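From: Jolanta Marciniak
To: armont-users list
Subject: Re: Arm drives into basket rim after resuming from a protective stop

Craig MacRitchie wrote:

> Has anyone else had an Armont arm carry on with the old move after
> you clear a protective stop? Ours did it twice last month. The task is
> a plain pick and place into a basket. Somebody leans on the light
> curtain, it stops, we clear the stop and press resume, and it goes
> straight to the place position by the shortest route, ignoring the
> via point above the basket. The second time it pushed the basket
> off the table.
>
> We are on controller release 8 with the Bostura gripper. Before I
> raise it with Rinholm I would like to know if it is us or them.
>
> Craig

Craig,

We have had the same thing, or something very close to it. I will put down what we know so far. Some of it is firm and some of it isn't.

Our cell is a single arm over a white bench, also on release 8, but with the Nseir gripper, so I don't think your Bostura comes into it. The job is one soft item into one basket, then back out again, over and over, as a wear test on the finger pads. It had done 3,449 cycles without a fault before the first bad resume. That was on a Sunday afternoon with one person in the building, who had opened the side door to clear a dropped item and then shut it again.

The log for that run shows the following, leaving out the lines that don't matter:

14:02:11 segment 3 start (transfer, via A)
14:02:12 protective stop, door input
14:03:40 door input healthy
14:03:52 stop cleared by operator
14:03:55 resume
14:03:55 segment 4 start (place)
14:03:57 force limit, axis 2

Segment 3 never finished. There is no "segment 3 end" line, and on a normal cycle there always is one. It looks to me as though the controller marks a segment as done when it is handed to the motion queue, and the stop then empties the queue. On resume it takes the next segment it has on its list, and the via point has gone. From where the arm was standing, the straight line to the place position passes through the near wall of the basket.

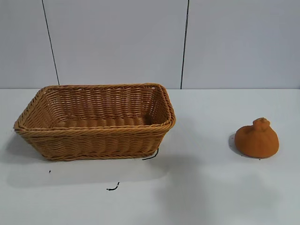
The force limit did its job in the end, but later than I would have liked. We have it set at 64 N on the transfer and place moves. The basket is woven and it gives, so the arm had pushed a fair way before the reading got that high. With a rigid bin I would expect it to trip almost at once. With a hand in the way I would rather not find out. The door was shut and the operator was outside it, so there was no injury and no near miss to a person, but we have written it up as if there had been.

Things we tried afterwards, all at 200 mm/s with the basket taken out and a cardboard box in its place:

Stop pressed during the approach, then resume. Behaved properly each time. There is no via point on that move, so I don't read much into it.

Stop pressed early in the transfer, before via A. Skipped the via point each time.

Stop pressed after via A. Went to the place position, as it should.

Pause from the pendant in place of a protective stop. Behaved properly wherever we pressed it. The queue is kept on a pause, as far as I can tell from the log, and the "segment 3 end" line turns up as normal.

Door opened during the transfer. Same as the stop button.

So for us it is any protective stop that lands between the start of a move and its via point. That is a short window, and it would explain why we went so long without seeing it. If your light curtain is being tripped by people walking past, you would hit it sooner than we did.

We have not tried it with blending turned off. I meant to, but the cell was wanted for something else. If you have time, that would be the most useful test. If the fault goes away with a full stop at each via point then it is the blending that is losing it, and Rinholm will have something definite to look at.

What we do for now:

After any protective stop we don't use resume. The operator takes the arm straight up in jog mode until it is clear of the bench, aborts the program and starts again from the home position. Starting again costs us one cycle and whatever is in the gripper gets put back by hand.

I also split the transfer into two separate moves, one ending at via A and one starting from it. The place move now checks the height of the tool before it goes, and if the arm is below the rim it throws an error and waits. The check is four lines and I can send it to you, but it is written for our frame and you would have to change the offsets.

Resume has been disabled on the pendant for everybody except me and one other. There was some grumbling about that – people were used to just pressing it.

I have not changed the force limit. I did think about lowering it, but we get false trips on the pick if it goes much lower, and then you have more stops, which is the thing that sets this off in the first place. A separate, lower limit for the transfer might be the answer. I'd be interested to hear what you run yours at.

I reported it to Rinholm in January and sent them the logs. They asked for the program file and the safety configuration, which they now have, and I have had no reply beyond that. Please do raise it yourself. Two reports from two sites with different grippers will be harder to put down to our setup, and you are welcome to mention mine.

Could you check whether your log has the "segment end" line missing as well? You need the logging level set to full, otherwise it only keeps the stops and the errors. If yours does have the line then we are looking at two different faults and I would want to go over all this again.

Also, which way does your arm approach the basket, over the long side or over the end? Ours comes over the long side.

Jolanta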